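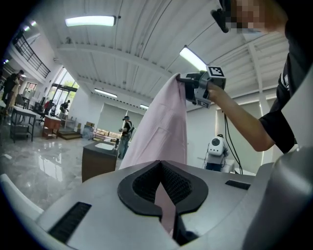
Home | Contents | Previous | Next | Index

Chapter 13
Planning and Budgeting for Handling Equipment

13.1 Scope of the chapter

The purchase price of a gripper is the easiest figure to obtain and the least useful one to plan with. A complete budget covers the tool, its mounting and cabling, operator training, floor space, spare parts and the labour needed to keep the equipment calibrated. This chapter sets out a method for estimating each item before a supplier is approached.

Soft goods receive separate treatment. A rigid carton keeps its shape when lifted by one corner; a shirt does not, and a second point of contact is often required. The planner should therefore cost garment handling per pair of grippers - a single unit quoted alone will understate the requirement.

13.2 Classes of cost

Capital costs are incurred once and written down over the service life of the equipment. Recurring costs include finger pads, cables, replacement markers and software licences. Schmieder and Pawlak recommend that the two classes be kept on separate sheets, and that practice is followed here.

The worked case used throughout the chapter is the Wulness garment line, planned by Gekora with hand-held grippers from Gerkik. Its opening assumptions are:

Gripper, hand-held, per unit: $2000
Replacement pad and cable set: $395
Operator training, per person: 40 hours

Training hours are charged at the operator's full labour rate, including leave loading. Travel is excluded unless the supplier's centre is in another city.

13.3 Before requesting a quotation

The planner should record the range of items to be handled, the heaviest and most delicate of these, and the number of shifts. Cable runs should be measured on site, as drawings seldom allow for slack - Table 13.1 gives minimum allowances. Section 13.4 then develops the capital sheet line by line.

Contact the publisher | Copyright Piątek 2026 | Back to top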